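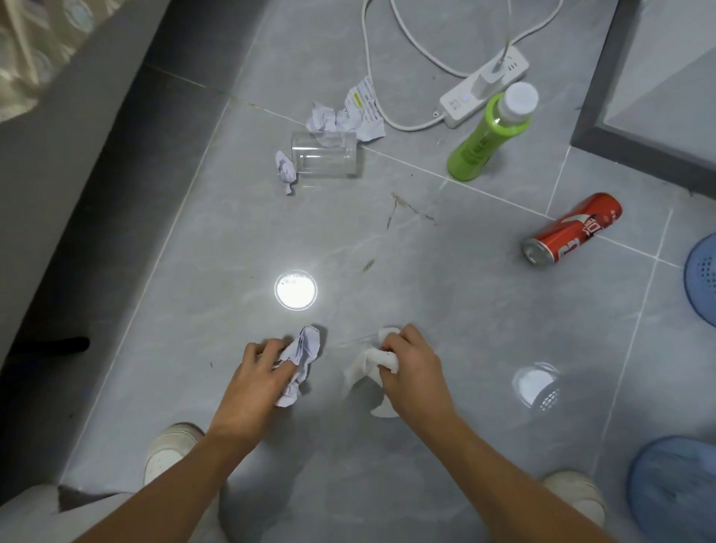
Floor tile, ground floor corridor. Paper and tissue in hand, ceiling light reflected in the glaze.

MIKURSIDE BUILDING — INTERIOR WALKWAYS AND WET AREAS
Slip, trip and fall inspection checklist, with comments
Inspector: Saeed Taheri
Date: 2022-12-06
Areas covered: ground floor corridor, front entrance, kitchenette, restrooms, rear stair, storage room
Previous inspection: May

Ratings: OK = no action. MINOR = correct at next scheduled maintenance. ACTION = correct before the next inspection. N/A = not present.

1. Front entrance

1.1 Entrance mat lies flat, edges not curled: MINOR
The left rear corner lifts when the door swings over it. Tape was applied after the May inspection and has let go. Replace the mat. Do not tape again.

1.2 Mat length allows at least two full steps per foot: OK

1.3 Threshold strip secure: ACTION
Two screws missing on the hinge side. The strip moves under foot pressure. Replacement screws must be countersunk; the pan heads used on the other side stand proud of the strip and should be changed at the same time.

1.4 Door closer speed: OK
Adjusted since May. Door no longer slams.

2. Ground floor corridor

2.1 Tile surface free of cracks and loose pieces: OK
One hairline crack near the electrical closet, recorded in May, no change in length. Continue to monitor.

2.2 Grout full and level with tile: MINOR
Low grout along the radiator wall. Holds dirt but does not present an edge.

2.3 Floor finish suitable for foot traffic: MINOR
Gloss is high. The cleaning contractor, Flullovska, lists a polish on the job sheet that is intended for low-traffic rooms. Ask for the product data sheet and confirm a slip rating before the next application.

2.4 Glare from ceiling fixtures: MINOR
Fixtures reflect strongly off the glaze. A thin film of water is hard to pick out against a reflection. Diffusers are available for this fixture type.

2.5 Litter and loose paper on walking surface: OK
Paper on glossy tile is treated as a slip hazard and goes in the bin when found.

2.6 Cables crossing the walkway: OK

3. Kitchenette

3.1 Floor dry at sink: ACTION
Standing water under the cabinet toe kick. Source is the compression fitting on the cold supply. Fitting tightened by hand during inspection; drip slowed but did not stop. Plumber required.

3.2 Wet floor sign available within reach: OK

3.3 Refrigerator drain pan: OK

4. Restrooms

4.1 Floor drain clear: OK

4.2 Paper towel dispenser close to basin: MINOR
In room 212 the dispenser is on the far wall, so hands drip across the floor. Relocate to the right of the basin. Kazemi supplied the dispenser and has the mounting template.

4.3 Waste bin not overflowing: OK

4.4 Grab rail fixed, no movement under load: OK

5. Rear stair

5.1 Nosing strips intact: ACTION
Strip on step 4 from the bottom is detached for half its width. Highest priority item on this sheet. Step has been marked with yellow tape as a temporary measure.

5.2 Handrail continuous on both sides: OK

5.3 Lighting at top and bottom landings: OK
Lamps replaced by Bromeo. Rated life is 3,000 hours, and the stair lights run continuously, so the next change should go on the maintenance calendar now.

5.4 Stair free of stored items: MINOR
Folding chairs under the lower flight. Outside the walking line, but they have been there since May.

6. Storage room

6.1 Aisle clear to the rear wall: OK

6.2 Step stool feet and treads: OK
Rubber feet worn evenly. Usable.

6.3 Spill kit complete: MINOR
Absorbent pads present, gloves missing.

6.4 Overhead sprinkler clearance: N/A

Items carried forward from May: 1.1, 5.4
Items to be closed first: 5.1, 3.1, 1.3, in that order

Plumber and stair repair to be signed off on this sheet by the person doing the work. Copies to the front office and to Flullovska for items 2.2 and 2.3 only.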